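Wer zu Achilleas Theodorakopoulos will, muss erst einmal den Hang hinauf. Oberhalb von Gunitz, wo die Straße nur noch ein Feldweg ist, stehen seine Olivenbäume, 63 Stück, manche so krumm, dass man sich unwillkürlich mit ihnen bückt. "Die da hinten ist meine Lieblingssorte, die Fragkou", ruft er schon von weitem, "klein, stur und wunderbar bitter!"

Eigentlich hat er Vermessungstechnik gelernt. Oliven kannte er vom Großvater, und zwar vor allem als Arbeit. "Als Kind habe ich die Ernte gehasst. Kalte Finger, Netze schleppen, und abends gab es wieder Oliven." Er lacht so laut, dass der Hund aufsteht. Umgestimmt hat ihn ein Dezember, in dem er nur für zwei Wochen aushelfen wollte. "Da stand ich an der Presse, das erste Öl kam heraus, grün wie nasses Gras, und ich habe mit dem Brot direkt daruntergehalten. Danach habe ich meine Wohnung gekündigt."
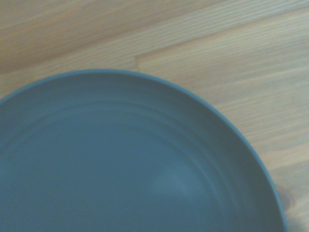 Im letzten Jahr hat er 1.301 Kilo geerntet, alles von Hand und mit dem Kamm. Im Jahr davor waren es 1.676, aber das Öl sei längst nicht so spannend gewesen. "Viel Regen, viel Frucht, wenig Charakter", sagt er und schenkt mir trotzdem einen Schluck davon ein. Mir schmeckt er großartig, nach Artischocke und ein bisschen nach Pfeffer, und ich muss prompt husten. Das freut ihn sehr. "Husten ist ein Kompliment!"

Verkauft wird unter dem Namen Celtusetti, in kleinen Flaschen und fast nur an Leute, die selbst vorbeikommen. Ob er nicht größer werden will? Er überlegt lange. "Wenn ich 1.000 Bäume hätte, müsste ich im Büro sitzen. Da war ich schon." Lieber probiert er herum: In diesem Jahr will er einen Teil der Früchte zwei Wochen früher pflücken und getrennt pressen.

Und womit isst er sein Öl am liebsten? "Mit weißen Bohnen, lauwarm, dazu Zitrone und grobes Salz. Und bitte nicht sparen, der Löffel muss schwimmen!"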